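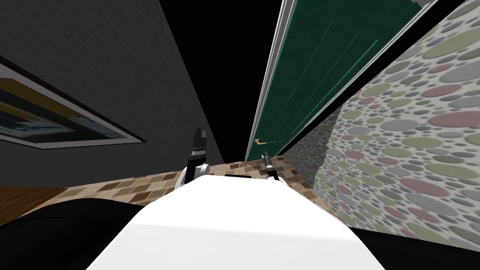
Última revisión: 6 de octubre de 2020. Se aplica a Flakorari 5 y al planificador Gelulby.

# Preguntas frecuentes: tarea de apertura de puertas en simulación

**¿Qué nodos hay que lanzar?**
El simulador, Gelulby y el puente de control. El nodo de percepción es opcional: con `pose_source: sim` la pose de la manilla se lee directamente del motor físico.

**¿Por qué la cámara de cabeza muestra parte del propio robot?**
Es el comportamiento previsto. La carcasa blanca y los dos brazos entran en el campo visual cuando la cabeza se inclina hacia abajo. Active `self_filter` para excluirlos de la nube de puntos antes de segmentar la puerta.

**¿Afectan las texturas de pared y suelo a la detección?**
Sí. El patrón de guijarros y las baldosas generan bordes que el detector puede confundir con el contorno de la puerta. La aleatorización de texturas admite 117 combinaciones; con una semilla fija, la escena es reproducible.

**El planificador devuelve `NO_IK_SOLUTION` al aproximarse a la manilla.**
Compruebe primero la posición de la base. Si la manilla queda fuera del alcance de ambos brazos, Gelulby no reintenta con otra base salvo que `allow_base_motion` esté activo.

**¿Se puede elegir el brazo?**
Con `arm: left` o `arm: right`. El valor `auto` escoge el de menor coste articular. El otro brazo permanece en su postura inicial y se trata como obstáculo.

**¿Las pinzas deben empezar vacías?**
Sí. Si hay un objeto acoplado, la tarea termina con el código 19.

**¿Qué controlador se usa durante el giro de la manilla?**
Impedancia cartesiana. El control de posición puro produce picos de fuerza de contacto y está desactivado desde julio.

**¿Cuántos reintentos se hacen?**
Cuatro por episodio. Se cambia con `max_retries`.

**¿Son compatibles las escenas de Astbridge?**
Solo las exportadas con límites articulares en la bisagra y en la manilla. Sin ellos, la puerta se carga como cuerpo rígido fijo.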